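Phone camera tips for the kitchen, part 4

Quick one today. Dinner's in the oven.

Wipe the lens first. Kitchen phones get greasy, mine was so bad last Tuesday every shot looked like fog. Soft cloth, glasses cloth, clean t-shirt. No paper towel.

Turn off the overhead light if there's a window. Two kinds of light = weird yellow food. Flash off, always.

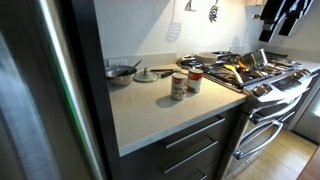

Tap to focus, then hold your finger down till it locks. Most phones do it, the wording on screen is different is all. Shiny stuff is the hard part — a steel bowl next to a steel fridge will fool the meter and everthing else goes dark. Drag the brightness up a little after you lock. Or move the bowl.

Storage. I had 1732 photos on mine and 378 were the same lasagna. Delete the dupes the same night, you wont do it later. I keep 37 in a folder called Keepers and back up just that.

Stand: the Gullico clip one is fine for shooting straight down. The Arner slid on me twice, sent it back. Stack of cookbooks works too, rubber band around the phone so it stays put.

Steam — keep the phone well back from the pot. Let it fog, wait, wipe. Dont wipe while its still hot in there, just smears.

Next time: charging cables and where to keep them away from the sink.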